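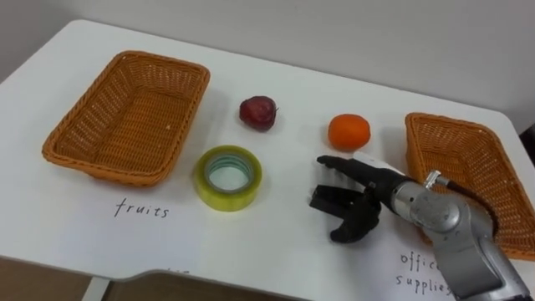
What permanent marker comes off a white melamine shelf without dulling the surface?

Any alcohol-based marker, if you get to it with 90 percent isopropyl on a folded cotton cloth and skip the scouring pads.

hcunha
Adding detail to my own question. I label shelf positions in a small food pantry, directly on the surface. After a reorganization the old words have to go. Sugar soap did nothing. Isopropyl took off the fresh ones. Anything from last June left a gray shadow.

lekota_p
The shadow is pigment sitting in fine scratches. Trace over it with a dry-erase marker, wait ten seconds, wipe. The solvent in the fresh ink lifts the old. Repeat, then finish with isopropyl.

Fakir D.
Disagree on dry-erase. It works on glazed tile and glass. On worn melamine you push a second pigment into the same scratches. I tested both on an offcut and isopropyl with a longer dwell was cleaner – lay the wet cloth on the word for two minutes, then wipe in one direction.

lekota_p
What color dry-erase? Black over black has never left anything for me.

Fakir D.
Blue. Fair point, I can rerun it with black.

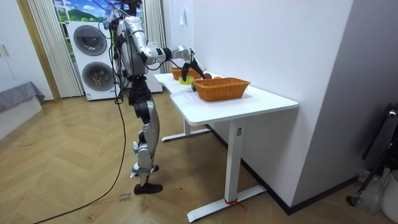
The dwell time is still the larger factor. At 30 seconds I had a visible outline, at two minutes almost none. Keep the cloth away from unsealed edges, where the solvent can get at the edge banding glue.

atieno_k
Acetone is faster than either.

hcunha
Acetone took the shine off a test patch for me. Not using it again.

atieno_k
Depends on the board. Ours at Uvmont is high-pressure laminate and tolerates it. Yours may be a cheaper paper-faced board. Check the spec sheet before you copy me.

F. Carrilho
Why write on the surface at all? We have 1,193 labeled positions at Hotberg, all on removable vinyl tape. Relabeling is peel and replace.

hcunha
Tape edges collect flour and lift when the shelf is wiped down. Tried it for a season.

F. Carrilho
Round the corners with scissors and press it down with a roller. Ours stay put.

hcunha
Will try that on one bay. The older words get the two-minute soak tonight.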